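Cendis to refresh 184 guest bathrooms at Vernard Apartments

Existing marble to be kept as new dryers, mirrors and towel hooks go in

MEDIA RELEASE
For immediate release

Cendis, the operator of Vernard Apartments, will begin a refresh of the building's 184 guest bathrooms in August. The work will be carried out floor by floor and the property will stay open to short-stay and long-stay guests throughout.

The program covers wall-mounted hair dryers, towel hooks, door hardware, tapware and lighting. Marble vanity tops and splashbacks in good condition will be cleaned, resealed and kept. Stone that is cracked or badly stained will be replaced with the closest match available.

Cendis asked guests about their rooms before settling the scope of work. It received 528 responses. The most common requests were for a dryer fixed to the wall, somewhere to hang a wet towel close to the basin, and more clear space on the vanity for toiletries. Few guests asked for the stone to be changed.

"We went in expecting to rip out a lot of marble and the guests talked us out of it," said Paula Pîrvu, property manager at Vernard Apartments. "People like the colour and it wears well. What annoyed them was hunting through the wardrobe for a hair dryer and then having nowhere to put it down." 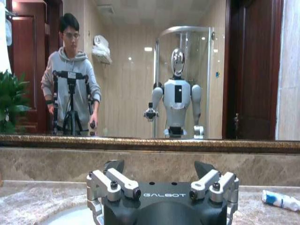 A bathroom at Vernard Apartments, with marble vanity and splashback, wide mirror and wall-mounted hair dryer.

Mirrors will stay in place where the backing is sound. Any mirror with dark spotting or lifting at the edges will be replaced with one of the same size so that the existing stone ledges do not need to be cut. Timber bathroom doors will be rehung where they stick, and refinished only where the surface is worn.

The first stage takes in 24 apartments on the lower floors. Cendis will review the work with housekeeping staff at the end of that stage before ordering fittings for the rest of the building. Housekeeping has already asked for one change – the new towel hooks will sit higher on the wall so that robes and bath sheets hang clear of the floor.

Enache, the contractor appointed for the stonework, will clean and reseal the vanity tops. Each top has to be left to cure overnight, and apartments will be out of service for that period. Plikness will supply the hooks and door hardware.

Fittings removed in working order will be offered to staff first and then to local community housing providers. Cendis expects to remove 700 individual items over the course of the program, most of them hooks, shelves and door handles.

Drilling will be limited to between 10 am and 3 pm. Guests staying on a floor where work is under way will be told at check-in and may ask to be moved to another floor at no extra charge, subject to availability. Long-stay guests will receive a written notice under the door before work starts in their apartment, and will be asked to clear toothpaste, razors and other personal items from the vanity. Storage tubs can be collected from reception.

"It's a bathroom, so we can't be in there for weeks," Ms Pîrvu said. "The crew does the wall fittings first, then the stone, then we clean and hand it back."

Room rates will not change as a result of the program.

About Vernard Apartments
Vernard Apartments offers studio, one-bedroom and two-bedroom serviced apartments for short and extended stays. The property is owned and operated by Cendis.

Media enquiries
Paula Pîrvu, Property Manager, Vernard Apartments
Interviews and site visits can be arranged through reception.

ENDS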